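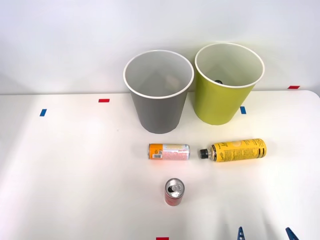

# Comparing two gripper fingers on a sorting table

We wrote this guide for people who have one arm, two sets of fingers, and have to pick one. It uses the Voster arm with the Grellent controller, but the steps work on any setup that can replay a saved motion and log the finger width. Plan on a full morning per finger set, plus setup.

## What you need

- A table with a clean, plain top and a plain wall behind it
- Two open bins in different colors
- Empty drink containers of different sizes
- Colored tape for reference marks
- A fixed camera with a view of the whole work area
- Both finger sets. Ours were the Flonden soft ribbed fingers and the flat rubber-faced Saithong fingers.

## 1. Set up the table

Put the bins side by side toward the back, where the arm can reach over both rims without a bend in the wrist. Ours are gray and yellow-green, which the camera tells apart easily. Both are wider at the rim than at the base, so measure the clearance at the rim.

Stick down short strips of tape before you place anything else. We use red and blue. They let you check later that the camera and table haven't moved, so spread them out, with at least one strip near the back edge.

If your detection software has trouble with a white top, fix the lighting before you change the software settings. Reflections on can lids caused most of our false detections.

## 2. Place the containers

Mix lying and standing items. A typical layout has a slim can and a yellow bottle on their sides in front of the bins, with a small red can upright closer to the arm. Each one tests something different:

- **Slim can, lying.** Thin walls. Shows right away if your grip force is too high.
- **Bottle, lying.** The shoulder and neck are narrower than the body, so a grip too far forward lets it swing.
- **Small can, upright.** Easy to grip and easy to knock over on the approach.

Leave a gap between neighbors that is wider than one finger. You can close the gap later if you want a harder test. If a can has been opened, note which way the tab points. A tab that sticks up can catch on a finger during a top-down pick.

## 3. Zero the fingers

Do this every time you swap.

1. Power down the tool, swap the fingers, and tighten both screws evenly.
2. Close the gripper on nothing and set that width as zero in Grellent.
3. Open it fully and write down the width.
4. Close on a spare can at the lowest force. Raise the force one step at a time until the can lifts without slipping.

Do not carry the force setting over from one finger set to the other. The soft fingers wrap around the can and need less force than the flat ones.

## 4. Run the picks

Start every pick from the same open position, low and in front of the containers. Run 64 picks per finger set, and change the layout only between blocks. Use the same layouts in the same order for both sets.

Log each pick as one of these:

- clean pick and drop
- dropped on the way
- missed
- knocked another item
- wrong bin

Reset by hand after a knock. Don't let the arm carry on with a moved layout – the next result won't compare with anything.

## 5. Read the results

Compare by container first, then by total. On our table the soft fingers did better on lying cans and the flat ones did better on the bottle, and the totals hid that. Cycle time was close enough to ignore.

Check the soft fingers for small tears where the ribs meet the tip. We changed ours after 314 picks, counting practice runs.

## If something goes wrong

**Can dents on every pick:** drop the force one step and zero the width again.

**Bottle rotates in the grip:** move the grip point toward the middle of the label.

**Fingers hit the bin rim:** raise the drop height. Check the taller-looking bin first.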